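Tagged: robots & automation > buying and budgets > small workshops

Hand grippers for recording towel folding: how many do we buy?

Boyang Zhong

We're a small laundry service and we want a robot to fold baby towels, eventually. The firm we're talking to, Kneževič, would like us to record people doing the folding first, using hand-held grippers with a camera on. Fair enough. The quote is for 3 grippers and a year of software, and they say we need 1,000 good recordings before December. My boss read the total, went quiet, and asked if one gripper would do.

We've had a loaner on the bench for a few days, so I know what the job looks like.
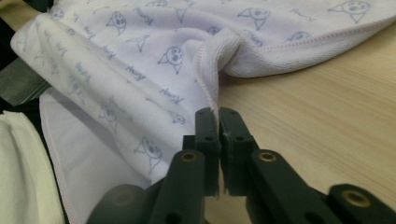 It's slow going. Thick hems are the worst bit and I swear at them freely. So far I've got 184 recordings, and I'd be ashamed to show anyone the first 50. Is one gripper enough, and what have I forgotten to put in the budget?

Waltraud Wunderlich

Buy two. With one, the whole project stops the day a finger pad splits, and it will split on a Friday when the supplier has gone home. Three only makes sense if you have three people to hold them, and from the sound of it you have you.

Things missing from most quotes, in the order they annoyed me:

Spare finger pads. Ask the price before you sign, while they still like you.

Storage. The video piles up faster than you'd believe. We bought one drive, then another, then stopped telling accounts.

Wages. Your boss thinks your time is free. Write down how many recordings you manage in a morning, multiply it out to the thousand, and put that figure at the top of the page.

Towels. Use the sort you'll really be folding, patterns and labels and all. We practised on plain ones because they were cheap, then had to do a good part of it again with printed cloth like this.

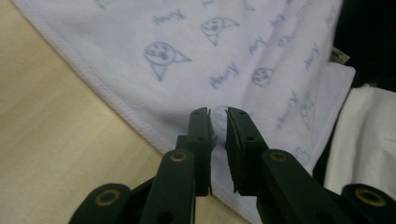
Renting instead of buying

Worth asking about if you'll be done by Christmas. We rented from Piltwood for our second round and it came out cheaper, though the deposit made my eyes water. Check who pays for worn parts. In our case it was us, in small print.

Mārtiņš Uibo

Just get the Jisel one, it's fine.

Baiba Lapiņa

Fine for what, Mārtiņš? Boyang, agree with Waltraud on two. I'd also get Kneževič to put in writing what a "good" recording is before you do any more. Ours changed their minds halfway and we paid for both opinions.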